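Feb 15, 2022

Budget day, or most of one. I had the spreadsheet open by eight and the old quotes laid out on the bed because the desk was full. The question is the same one we left hanging in November: do we buy a second pair of arms for the folding work, or do we spend the money on fixing up what we have and wait a year.

Uldis Zariņš wants the second pair. He has wanted it from the start and he makes a good case. With one station, anyone who wants to try a new way of folding has to wait for whoever is already on it. I lost three afternoons last month that way. He lost more, and he is more patient about it than I am.

The quote from Venckus came in overnight. It is good for six weeks. The arms are the same model, the base plates are included, and the grippers are priced separately, which I had missed the first time through. Cables are separate too. I wrote back asking for one total with everything in it, shipping to Trisasholm included, and asked what a spare wrist motor costs on its own. Last time we forgot to ask about spares and ended up paying rush shipping.

Stilham is cheaper on the arms and slower on everything else. Their lead time is seven weeks if the parts are in stock, and the man on the phone would not say whether they were. I don't like ordering on that basis. I put them in the second column anyway.

Went down to the station before lunch to go over the list with the real thing in front of me. It is easy to forget small parts when you work from memory. Wrote down the rail, the plates, the fasteners, the wiring by each base, the brackets on the grippers and the cable runs. The brackets were not on any of my lists. Neither was the vented strip along the front, and I will need a price for that as well.

We are using pink for the boxes this month. It shows up well against the table and the walls, and it was what the stationery shop had. Paper is the one line in the budget that I am not worried about.

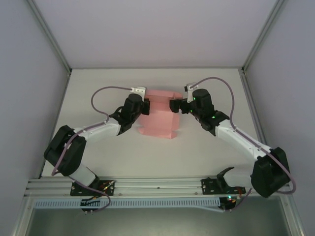
What I have so far

Arms, one pair. The biggest line by a long way. No point trying to talk it down much – Venckus gave us the repeat customer price already and I believe them when they say that's the bottom.

Grippers, one pair, plus spare fingers. I want the spare fingers in the first order. Uldis says we can make our own, and we can, but then somebody has to do it and it will be me.

Cables. I am going to ask for longer ones. They have to follow the arm all the way down to the base with enough slack for the elbow to move, and I would sooner have too much than find out later that we are short. Same purple if they have it. I don't care about the color except that it is easy to see.

Rail, plates, fasteners. Around 1,800 if we buy new, including the frame posts. There may be enough leftover extrusion in the storage room to cover the front rail. Need to go and measure it. I wrote that down in November also and did not do it.

Table and walls. We can do this ourselves. Plain white top, gray walls on three sides, same as now. If the two stations don't look alike then we can't compare anything between them, so I am not going to get creative.

Computer. Left blank. Uldis thinks the one we have will run both stations. I think it won't. He is going to test it before I put in a number.

Flano subscription. They want us to move to the bigger plan if we add a station. I read the terms twice and I can't tell whether a second pair of arms counts as a second station if it runs off the same computer. Sent them a question and got an automatic reply.

Time. This isn't on the spreadsheet but it should be. Setting up the first station took much longer than we planned, and most of that was small stuff like wiring and getting both arms to sit level on the rail. I'd like to keep a full week clear for the second one and not promise anyone results during it.

After lunch

Talked it through with Uldis over coffee. His view is that the folding work is what people come to see, and two stations would let us keep one always ready. My view is that we have not worn out the first one yet. We agreed that the numbers should decide it, and then argued about which numbers.

He also brought up buying used. There is a lab up the coast closing down and he thinks they may have a pair going cheap. I said yes to asking, no to counting on it. With used arms I would want to see them lift something before any money moved, and that means a day of driving. I added a line for gas.

I then tried the whole thing with no second pair at all. New fingers, one spare motor, better cables, a proper sign-up sheet for the station. It comes out far below either quote. Uldis looked at it for a while and said the sign-up sheet was free and we could start that tomorrow. Fair enough. I have ruled one up and taped it to the door.

Still to do: measure the extrusion, chase Flano, get the price on the vented strip, wait for the full total from Venckus. I told Uldis he would have a final sheet before the quote runs out. Knees sore from crouching by the rail all morning. Soup for dinner and an early night.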